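Loading screens and player patience in Tostora

Student project report, Interactive Media Unit 2
Submitted Jan 26, 2022

1. Background

Tostora is a puzzle adventure game made by a small studio called Bonen. It came out on PC first and was ported to consoles the following June. The port was well received on the whole, but the forums filled up with complaints about loading times between chapters. Some players said they had stopped before the third chapter for that reason alone.

The game has two kinds of waiting. Short waits happen when the player walks through a door, and are covered by a fade to black. Long waits happen between chapters, and show a still picture with a line of text from one of the characters. The line of text is picked at random from a list, so a player can see the same one several times in an evening.

My question was whether what is shown during a long wait changes how long people think it was. I did not try to make the game load any faster.

2. What I built

I could not change Tostora itself, so I made a short game of my own with a similar structure. It is called Jidham and has four rooms, each with one sliding block puzzle. Between rooms there is a wait of fixed length. Because the rooms are tiny they load straight away, and the wait is a timer I set.

There were three versions of the waiting screen:

Version A: a plain grey screen with the word Loading.
Version B: a still picture and a line of dialogue, as in Tostora.
Version C: a still picture and a progress bar that moves at an even speed.

The dialogue in Version B was written by me and is spoken by Ko, the fox who gives the player hints in the puzzle rooms. I wrote 12 lines in all and made sure no player would see one twice. I rewrote most of them after the first trial, when two classmates told me that Ko sounded like a teacher.

Most of the build time went into the sliding blocks. In the first build a block could be pushed into a corner with no way of getting it out again, and the reset button only put the player back at the door. I fixed this by saving the position of each block when the room opens. The saved game file grew from 600 bytes to 1712 bytes, still far too small to affect anything.

3. Method

Players were students from my year who had not seen the game before. Each person played one version only, from start to finish, with headphones on. At the end they filled in a form with five questions. The main one asked them to estimate the length of the last wait in seconds. The others asked about the puzzles, so that the wait was not the obvious subject of the test.

I also logged every key press during the waits. I took this as a rough sign of impatience, although some people just tap keys – I do it myself.

4. Results

The log recorded 3168 key presses during waits across all players. Of these, 1654 came from Version A, more than half the total. Version B had the fewest.

The time estimates did not follow the same pattern. Players of Version A guessed too high, as I expected. Players of Version C were the closest to the real figure, and several wrote that the bar told them how long was left. Version B estimates were all over the place. Two people guessed less than half the real time, and one guessed three times too long and added that the fox talked too much.

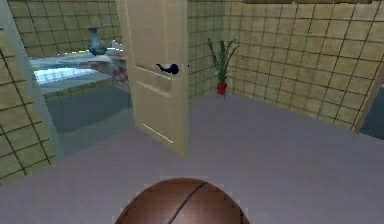

Dialogue helps on the first wait and starts to annoy by the third, according to one player of Version B, who would have liked to skip Ko's lines but keep the picture. Another player of the same version wanted the opposite and asked for more of them.

5. Problems with the test

The groups were small and I knew most of the players. They may have been kinder to Ko than a stranger would be. The puzzles also differ in difficulty, and the third room is harder than the fourth, so people reached the last wait in different moods.

The biggest gap is that I had no version with both dialogue and a progress bar. I left it out to keep the groups a reasonable size. Looking at the forms now, I would drop Version A and test that one instead.

6. Further work

Bonen has said in its patch notes that chapter screens will be revised, without saying how. If the patch arrives before the end of the unit I will replay the first three chapters and add my notes as an appendix. The Jidham build and the blank form are in the class folder, along with the full list of Ko's lines.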